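Ticket: sorting arm, clear bottles missed in cluttered test
Project: Flurnley robotics club, grocery sorting entry
Status: Open (was marked fixed, reopened)
Component: detector / pick order

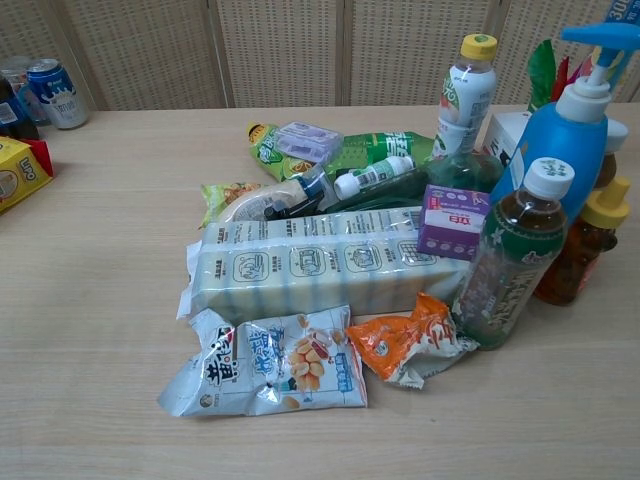 The claim on this ticket was that the new detector weights "handle clutter." I don't buy it, and I'd like to see it shown before we close this a second time. The Pruitt build was signed off on a row of items standing up with a hand's width between them, and the competition rules say items may touch, overlap or lie down. A fair test looks more like this table: the sponge pack on its side in front, the clear bottle with the dark blue cap lying diagonally behind it, the dark green glass bottle partly hidden, the honey bear right up beside the iced tea. If the detector can give us a usable pick order on a pile like that, I'll close the ticket myself.

Steps to reproduce
Load the Pruitt weights.
Set confidence to the club default.
Put down a mixed pile, at least one clear bottle lying flat.
Run detect only, arm disabled.
Compare the overlay with what is on the table.

Expected: every item that isn't fully covered gets one box.
Got: clear plastic is skipped or merged with whatever is behind it. Big printed packs sometimes get two boxes.

Log

Entry 1
Ran 60 detect passes on my own pile, moving items between passes. The clear bottle was missed in most of them. Upright cans and cartons were fine, which we already knew from the first sign-off and which tells us nothing new.

Entry 2
Suggestion in the club channel was "it's the lighting." Moved the lamp to the other side and taped paper over it to soften it. No change I would put my name to. One pass looked great and somebody posted that one. One pass is not a result.

Entry 3
Suggestion was to drop the confidence threshold. Did that. Now it finds the clear bottle more often and also finds bottles in the background. Put the threshold back. Please stop changing it in the shared config without a note, it cost me most of an afternoon.

Entry 4
Checked the training set. We have 200 labeled pictures and I went through all of them. In 7 of them a clear item is lying down. In every other one it's standing up or not there. I don't see how anyone expected this to work. The double boxes on printed packs may be a separate problem. The labels for those were done by two people and one of them boxed the logo instead of the pack.

Entry 5
Relabeled the packs and retrained overnight as Grando. Double boxes are gone on my pile. Clear bottles no better. So the label cleanup was worth doing but it isn't a fix for this ticket, and the commit message saying "fixes clutter" should be changed.

Entry 6
Somebody wants to switch to the Soso depth script and skip the color model. I read the script. It subtracts the table plane and calls every blob an object. On a pile where things touch, that's one blob. Also, depth on clear plastic was full of holes when we tried it in June. Not against testing it again, but I want to see the output files and not a description of them.

Entry 7
Tried picking from the outside of the pile inward and running detect again after each pick. This did help. With three items gone from the edge, the clear bottle got a box. Caveat: I moved the items by hand, the arm was off. The arm bumps things, so expect worse. It also costs a detect pass per item and we have a time limit.

Still to do
More training pictures with clear and dark glass items lying down and partly covered. Not standing in a row please.
Time the repeat-detect loop with the arm running.
Same pile, same camera height, for Pruitt and Grando. Right now we're comparing numbers from different tables.
Separate ticket for squeeze bottles, the gripper closes on those too hard and that has nothing to do with detection.

Reopened because the last close note said "works on my end" with no files attached. Attach the overlays next time. Leaving priority at high until there's a run with the arm on.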